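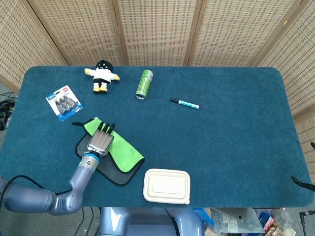

When does the Gavatbridge public library start lending on Sundays and holidays again? Not before January, according to the town, and only if the new heating system at the Foltport Road building passes its inspection.

The library has kept shorter hours since the old boiler failed last winter. Staff moved the children's books and the newspapers to the ground floor, where portable heaters could keep the rooms warm enough for visitors. The upper floor stayed open on milder days and closed on the others. Readers who wanted something from the upstairs shelves had to ask at the desk and come back for it the next day.

The town council voted 9 to 2 on 17 August 2018 to pay for a full replacement. The work will be done by Sabbagh, a heating contractor that also fitted the system at the Gavatbridge middle school. The two members who voted against said they supported the repair but wanted a second bid first.

"We looked at patching the boiler again, and it would have bought us one more winter," said Ayman Ghanem, the library director. "The parts are hard to find now. The last valve took five weeks to get here."

Work starts after the fall book sale. The reading room will close while the old pipes are taken out, and the public computers will move to the meeting room on the ground floor. The local history collection will go into storage for the whole job. That collection holds 3,010 items, most of them maps, ledgers and letters from the years when the town had its own rail stop. Anyone who needs a particular item for research should ask before the move. Once the boxes are packed, requests can't be filled.

Groups that use the meeting room in the evening will need other space. The knitting circle and the chess club have been offered rooms at the middle school. The Stundeta language group, which meets twice a month, will go to the back room of the fire hall. Parking there is limited to the street side, as the bays in front of the doors have to stay clear.

Loans will go on as usual during the work. The book drop by the side entrance stays open day and night, and holds can be picked up at the front desk during regular hours. Late fees will not be charged on anything due during the week the front entrance is closed – the date of that closing depends on when the new boiler is delivered.

The library is also changing its card rules at the same time. People who live outside Gavatbridge now pay $50 a year for a household card, the same price as before, but the card will cover e-books and audiobooks as well as printed books. Residents still pay nothing. Cards that ran out while the hours were cut can be renewed at the desk with proof of address.

Sunday opening was popular before the boiler failed, mostly with families and high school students. Ghanem said he would like to bring it back in full, but the first Sundays may be afternoons only. Two part-time desk jobs are open, and the new hours can't be set until both are filled. Applications are being taken at the front desk and at town hall.

A notice with the moving dates for each room will be posted at both library entrances.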